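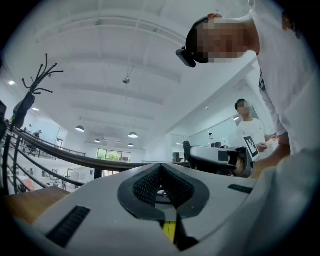

Session Assistants, Part Time -- Galness

Drernden is hiring two session assistants for our workroom in Galness. The job is part time, up to 21 hours a week, starting in October. No degree is needed and we train everyone who joins.

About the work

Our sessions are practical. People come in, work in pairs or small groups, and go through ordinary hand tasks from a printed sheet: picking things up, sorting them, packing a box, clearing a table and setting it up again. The assistants get everything ready, stay in the room while people work, and put things back in order afterward.

You will report to Stellan Boström, who runs the workroom and writes the weekly schedule. Most of what you need to know is in the task sheets, and Stellan will go through them with you during your first two weeks.

What you will do

Set up the tables before each session, following the layout on the sheet.
Greet people, show them where to leave coats and bags, and have them sign in.
Read the task out loud, word for word, and hand over a copy if someone wants to follow along.
Stand close enough to help but leave people room to work.
Note the start and finish of each task, and anything that was dropped, skipped or repeated.
Reset the table between tasks. On a busy shift you will do this many times.
Wipe down shared items and return them to the correct shelf.
Print fresh sheets and throw out old versions so they don't get mixed up.
Tell Stellan the same day if something is broken or missing.

You will take turns with the other assistant. One of you reads and keeps notes while the other does the resetting, and you switch at the break.

Who we are looking for

You should be patient and comfortable talking to people you have just met. Some people in the sessions are quick and some are slow, and both are fine with us. Please don't rush anyone, and please don't finish a task for them.

You also need neat handwriting. The notes are typed up later by someone who wasn't in the room, and a note that can't be read has to be thrown away.

Retail, warehouse, child care or front desk experience is useful. So is any job where you had to follow written steps closely. If you have none of these, apply anyway and tell us what you have done.

The work involves standing, bending and reaching over tables for most of a shift. There is a stool in the room and you can use it when you are keeping notes. If you need a different arrangement, tell us when you apply and we will talk about what can be changed.

Hours and pay

Shifts are either morning or afternoon. The schedule goes up one week ahead, and swaps are allowed as long as both people agree and Stellan knows. We don't run evening shifts.

Pay is hourly and is discussed at the first phone call. Training is paid at the same rate as regular shifts. Breaks are paid -- this was not the case before, so please ignore older versions of this ad.

Wear flat, closed shoes and clothes you can move in. There are lockers in the hallway, and coffee and tea in the small kitchen next to the workroom. Parking is behind the building, on the Initz side. The front lot belongs to Cheng, and their staff need those spaces.

How to apply

Send a short letter and a list of past jobs to Fares Hourani at the Drernden office. A resume is fine but not required. In the letter, please tell us which shifts you can work, when you could start, and whether you have any time off already planned.

Fares will call everyone we would like to meet. The interview is at the workroom and lasts an hour. Part of it is a short trial: you will set up one table from a sheet and then read a task to one of us. You don't need to prepare for it.

If you applied last time and weren't hired, you are welcome to apply again. You can say so in the letter and leave out the job list if nothing has changed.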